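8月の夜のおとも、海外ファンタジードラマ「Skistard」をやっと見始めました。全5話、1話60分。夕飯の片付けもそこそこに再生ボタン押してます笑

舞台は1884年、雪に閉ざされた港町Flinville。町じゅうの時計が夜中に止まって、朝が来なくなるところから始まるんですよ。もうこの設定だけで好き!

原作は未読なんだけど、友だちによると2000年に出た本のほうは灯台守の章がめちゃくちゃ長いらしい。ドラマだと第1話の20分くらいで終わっちゃうので、そこは読みたいなあ。

で、悪役のBerknessがいいんです。怒鳴らないし、ずっと敬語。なのに部屋に入ってくるだけで寒い。吹替版の声もぴったりで、字幕派の私が途中から吹替に切り替えました。
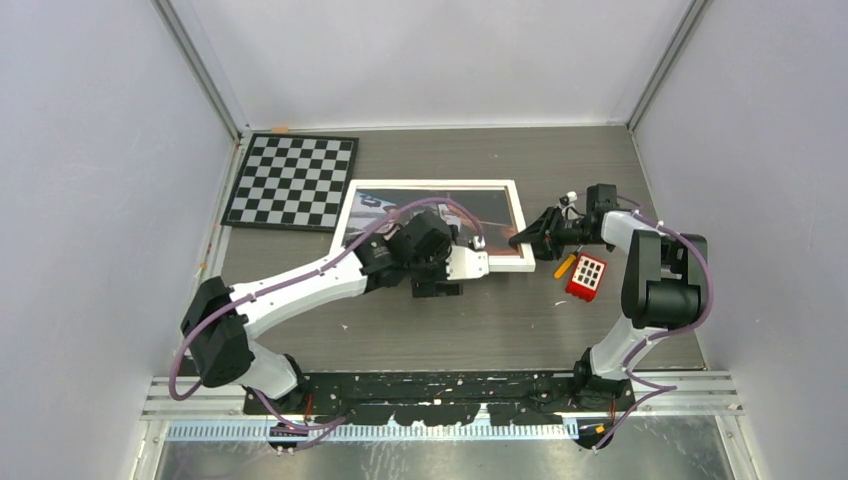 第3話の山場は、Berknessと時計職人の娘が町の朝を賭けてチェスをする場面。せりふがほとんどなくて、駒を置く音だけがコツコツ響くの、息するの忘れました。ああいう白黒の市松模様の盤、少し斜めに置いてあるだけでもう何か始まりそうに見えちゃって、完全に影響されてます。うちにも一枚ほしい。

あと地味に好きなのが宿屋Amissahのスープ。毎話出てくるのに中身が一度も映らない。気になる〜。

残り2話、今夜一気に行くか、1話ずつ大事に見るか悩み中。見終わった人、ネタバレなしでどっちがいいか教えてください!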